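Home Research Publications People Projects Contact

4. Findings: how the work changed at the packing benches

4.1 The division of work before and after

Before the arm cells were installed, every bench at the Birnbridge site was run by one packer. The packer read the order on a small screen, took the items from the shelves behind, checked them and placed them in the carton. The packers called this "making a box", and they spoke of it as one single task. In the interviews from the first round, when we asked people to divide the task into steps, several of them found the question strange. One woman with long experience on the evening shift answered that she does not have steps, she has boxes.

After the installation, the same task was divided between the arm and a person whom the company named the "cell attendant". The arm takes drinks bottles and other single items and passes them to the carton. The attendant prepares the items, watches the arm, helps when a grasp is not successful, and closes the carton. The software which controls the arm is called Stirby, and the workers used this name also for the arm itself, and sometimes for the complete cell. In the quotations below we left the word as they said it.

The managers of Trusavel, the company that operates the site, described the change to us as a removal of lifting and reaching. This description is correct for a part of the work. However, our observations show that a second kind of work appeared in the same place, and that this work was not written in any job description during the time of our study. We discuss it in the next three parts: preparing objects for the arm, looking at the arm, and answering for the arm.

4.2 Preparing objects for the arm

Objects which are easy for a human hand are not always easy for a gripper. The bottle of water was the case that the attendants named most often. It is transparent, it reflects the lamps of the hall, and its body gives way when it is pressed. A packer takes such a bottle without looking. For the arm, the same bottle required a good starting position, enough free space on the sides, and light which did not come from the wrong direction.

The attendants learned these conditions by themselves, mostly in the first weeks. Renu Pant, who was attendant on the morning shift and who agreed to be named here, kept a paper notebook with her own rules. Some of them were about position ("not near the seam of the table"), some about light ("blind down after 3 pm"), and some about the order in which items should come ("never two clear ones together"). None of these rules was in the manual. When she was moved to another cell in October, she gave a copy of the notebook to the person who replaced her, and this person later added pages.

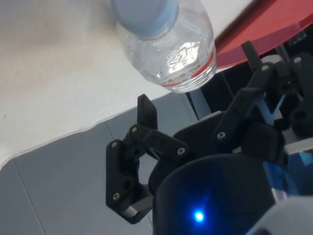
It is important to say that the rules in the notebook were not always correct from the view of the engineers. Donal Nic Aodha, the integration engineer from Mac Carthaigh, the firm which supplied the cells, read the copy with our permission from Ms. Pant. He told us that perhaps half of the rules made sense to him. The rule about the seam he considered a superstition. The rule about the blind he considered very useful, and he asked why it had not been reported. Ms. Pant's answer, when we brought the question to her, was that there was no field for it in the report form. The form allowed "missed grasp", "dropped item", "stop" and "other", and "other" opened a second page which took too long to fill in.

We count this preparation as skilled work. It needs knowledge of the objects, knowledge of the arm, and a feeling for the room at different hours. In the time records of the company it was included in "waiting", because the attendant did not touch the screen or the carton while she was doing it. This had a practical result. In the monthly review, attendants who prepared their items with care appeared to wait more than the others.

4.3 Looking at the arm

All attendants said that the physical side of the work became lighter. They were less clear about the tiredness. The words which came most often were "eyes" and "head". One attendant compared it with sitting beside a learner driver: you do very little, but you cannot read a newspaper.

In the first period the cell stopped itself when a grasp was uncertain, and the attendant had to confirm before it continued. The confirmation was done by looking at the picture from the wrist of the arm, on the bench screen. Many attendants did not trust this picture. The view is from very near, the fingers of the gripper take a large part of it, and it is difficult to judge from it how far away an object is. Saoirse Mulcahy, the leader of the evening shift, advised her team to look at the arm first and at the screen after. The training material gave the opposite order. We observed that the experienced attendants used both, but for different questions. They used the screen to see whether something was between the fingers, and their own eyes to see whether the item was straight.

The company set a target of 80 cartons per shift for each cell. Before the change, the target for one packer was 100. On paper this looks like a relief, and the managers presented it in this way. In practice the attendant could not influence the speed of the arm, and when the cell had many stops in the morning it was not possible to recover the time in the afternoon. A packer who was late at noon could work faster. An attendant who was late at noon could only hope for easy orders. Three of the persons we interviewed used the word "helpless" for this situation, without that we had offered it.

The loss of rhythm had also a social side. When the packers made boxes by hand, they could talk with the neighbor bench, and they slowed down or hurried together before the break. With the cells, each person had to follow the rhythm of their own arm. The benches were also placed further from each other, for reasons of safety, so a conversation now needed a louder voice. Ms. Mulcahy tried to solve it by letting the attendants change cells in pairs every two hours. The change took a few minutes, and these minutes were registered as a stop. After some weeks of discussion the site manager accepted them as planned time.

4.4 Answering for the arm

The third kind of work was the most sensitive one in the interviews. When a carton was wrong, the return was registered to the bench, and the bench was registered to the attendant. The system made no difference between an error of the arm and an error of the person. During the study period the site registered 2,103 returns for the automated benches. We were given the list without names, and we could see the bench and the type of fault, but it was not possible for us to say who or what had caused each fault. The company could not say it either.

For the attendants this was a matter of fairness. They accepted responsibility for the closing of the carton, which they did with their own hands. They did not accept it so easily for an item which the arm had placed while they were helping with something else. On a Thursday meeting which the first author attended, Krisztina Kelemen, the elected representative of the floor staff, asked that the cell should save a short log of each grasp, and that the attendant should have the right to see it before a fault was discussed. The engineer answered that such a log existed already. It was stored for the improvement of the software, and only the supplier had access.

The discussion after this answer was long and not always friendly. It seems to us that the engineer had not seen the log as something of interest for the staff, and the staff had no way to know of its existence. Access was given to the shift leaders first and, following a second request, to the attendants. The number of disputed faults went down after that. We are careful with this result, as the easier product range of the season started in the same weeks.

4.5 Pay and the name of the job

The position of cell attendant was placed in the same pay group as packer. Delphine Ostrowski from the personnel department explained that the new position had fewer physical demands and more technical demands, and that these two balanced each other in the evaluation scheme. The attendants did not agree with this balance. In their opinion the scheme counted as technical only what had been taught in the course, and the course covered how to start the cell, how to stop it and how to clean it. Everything which is described in 4.2 was outside the course.

We find it useful to compare here the size of the two kinds of knowledge. The manual of the cell describes 600 product codes with their size and weight. The notebook of Ms. Pant describes far fewer, but for each of them it says what goes wrong and what to do then. The manual was updated by the supplier two times during our study. The notebook was updated almost every day.

At the end of our field period the personnel department had started to revise the job description. The draft which we were shown contains the sentence "prepares items so that they can be handled by the cell", and a line on reporting of light conditions. The pay group was still open. Ms. Kelemen had asked that two attendants should take part in writing the final version, and the department had agreed to one.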